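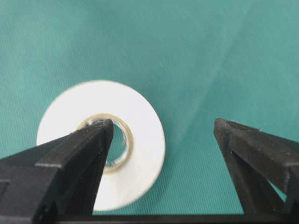
3.2 Fingertip inspection and cell upkeep

The Plornden cell is a two-arm tabletop station maintained under the schedule that Usto adopted in May. Its fingers are inspected at the start of each shift and cleaned whenever debris is found near the contact faces. The wrist view is the preferred means of inspection, as it shows the fingers at close range and in their working attitude. Light specks of dust are visible on the black surfaces, most clearly toward the tip of the left finger where it reaches the core of the white roll. Dust of this kind is removed with a lint-free cloth. Solvents are not used, and the fastening screws of each finger are checked at the same time. The procedure is repeated after every 128 grasp cycles, a count kept by the cell controller and reset by the operator.

The work surface receives separate attention. The green cloth and the backdrop are of matching colour so that the rolls of tape and the white tray can be segmented without difficulty. Fold lines are tolerated up to a height of 2 mm; beyond that the cloth is taken up, pressed and relaid. The tray is returned to its nominal position near the centre of the cloth before calibration of the right arm, and its rim serves as the reference for approach height.
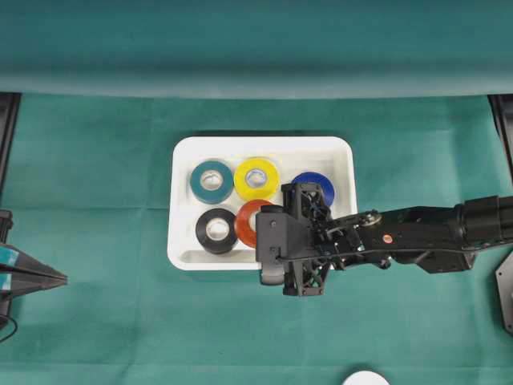 One reader of an earlier draft asked whether the approach height ought to be referenced to the rim at all, given that a moulded tray may warp in storage. The concern is a reasonable one. At Undport, the tray is laid on a granite plate once a month and is replaced if it rocks. The rim has been retained as the reference, and the tray check has been added to the schedule in Appendix B.

Cabling is examined with both arms at rest. The operator follows each run from the base to the gripper, looking for abrasion at the joints, and confirms that no slack can fall into the path of the opposite arm. Damaged ties are replaced like for like.

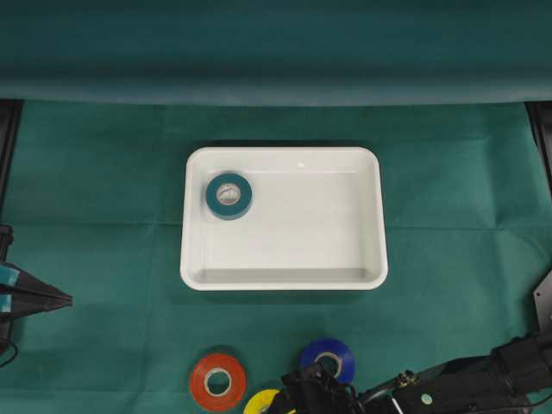 The operators at Jääskeläinen reported that, in their experience, the joint fasteners loosened well before any cable showed wear, and they recommended reversing the order of the two checks. Their recommendation was accepted. Fasteners are now tested first, with a torque driver set to the value on the cell card, and any that turn are marked and retested after six hours of operation.
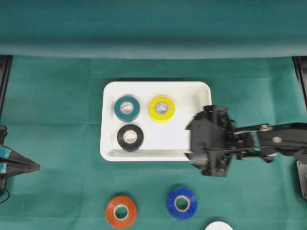
Figure 2. Plornden cell with three rolls of tape in the tray, two on the cloth, and the right gripper at the right end of the tray.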